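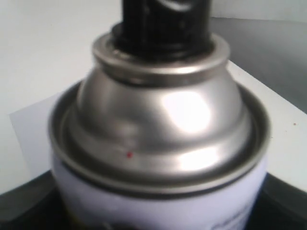 Home Reviews Garage Cleaning Contact

We use cookies to remember your settings. By staying on this site you accept our cookie policy.

Drikeck Dry Silicone Spray, 500 ml

Reviewed by Mawuli Owusu

I bought this in August for a sliding patio door that had been dragging all summer. Since then it has gone on most things in the house that slide or swing. I paid full price at Sandberg, the hardware store on our side of town, and I am on my second can.

The spray comes out in a fairly narrow cone. From a hand's width away it covers a strip a little wider than a door track. Closer than that and it starts to run. The nozzle takes a firm push, more than the Ondari spray I used before, and my finger gets tired on long jobs. The good side of that is control. You can put down a short burst without flooding the part.

There is no straw with it. For drawer runners and window tracks I didn't miss one. For door hinges I did. I ended up holding a rag behind the hinge to catch the extra, and there was still some to wipe off the paint.

Results so far:

Patio door: vacuumed the track first, two passes, left it overnight. It moves with one hand now and needed another coat after nine weeks.

Kitchen drawers: good. The bottom one still sticks, but that runner is bent and no spray is going to fix it.

Garage door seals: worked well in cold weather. The rubber stopped grabbing the concrete.

Bike chain: don't bother. It's too light for that and was gone after one ride.

Keep it well away from floors. Overspray on tile or wood is very slippery and hard to see. I put newspaper down after my wife nearly went over by the patio door. It took hot water and dish soap, twice, to get the tile back to normal.

The smell is strong for the first few minutes and then fades. I open a window and give it half an hour before shutting the room up again.

The cap is the weak point. Mine split down one side in the first month, and now it just sits there without gripping. I keep the can upright on a shelf – it would be no good rolling around in a toolbox like this. The nozzle has clogged once. I pulled it off, ran it under warm water, let it dry and it was fine.

Lilla Kun, who reviewed the Busau version for this site, found that one stayed put longer on outdoor hinges. I tried hers on the side gate and agree with her. It also leaves a tacky film that picks up dust, so for indoor tracks I would still take the Drikeck.

The first can lasted 3 months with regular use. For a household that only does a couple of doors a year, the small size would be plenty.

Good: clean finish indoors, easy to control, works in the cold
Bad: stiff nozzle, no straw, poor cap

I'd buy it again for tracks and drawers. For the gate I'll be borrowing Lilla's.

Read more: 39 reviews in Garage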